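Cuarto intento y por fin, ¡por fin!, tengo una masa madre que sube. Los que me leéis desde el invierno pasado ya sabéis cómo terminaron las tres anteriores, así que no voy a repetir el drama. A esta la he llamado Stitska, como el pueblo de una novela que me prestó Tala, y lleva 14 días viva en un tarro de mermelada.

Lo que ha cambiado es la harina. Yo compraba la blanca del súper de la esquina, y mi vecino Osvaldo Toledo, que hace pan desde antes de que yo supiera encender un horno, me trajo una bolsa de centeno integral y me dijo que empezara con eso y no tocara nada más. Al tercer día ya olía a yogur. Al quinto se salió del tarro y me dejó el estante perdido (me hizo una ilusión tremenda limpiarlo).

La otra cosa es el sitio. En diciembre mi piso es una nevera y la masa se me quedaba dormida junto al cristal, que era justo donde yo la ponía, convencida de que la luz le venía bien. Pues no le hace ninguna falta la luz, lo que quiere es calorcito. Ahora vive encima del armario de las toallas, tapada con un trapo, y está feliz.
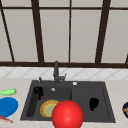 Ventanal y azulejos de rombos blancos.

El miércoles hice el primer pan en serio. Refresqué la masa a las 10 de la noche, me levanté antes que el despertador de los nervios y allí estaba, doblada de tamaño y llena de burbujas. Mezclé, dejé reposar, hice los pliegues cada media hora mientras escuchaba la radio y lo metí en el horno en la olla de hierro de mi abuela. ¡Qué olor, de verdad! Anas subió a preguntar qué estaba pasando en mi casa y se quedó a merendar. 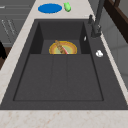

¿Salió perfecto? Qué va. La greña se abrió por un lado y no por donde yo había cortado, y la miga quedó un poco apretada abajo. Osvaldo dice que le faltó fermentación, Kelly dice que le sobró, y yo me comí media hogaza con aceite y sal mientras discutían por el chat. La corteza crujía como nunca me había crujido nada.

Para la próxima quiero bajar un pelín el agua y probar a dejarlo toda la noche en la nevera, a ver si coge más sabor. También me han hablado de un pan con nueces y pasas que se hace mucho en casa de Kelly, y ya le he pedido la receta. Si alguno tiene trucos para que la cuchilla no se enganche al cortar, dejádmelos en los comentarios, que los leo todos.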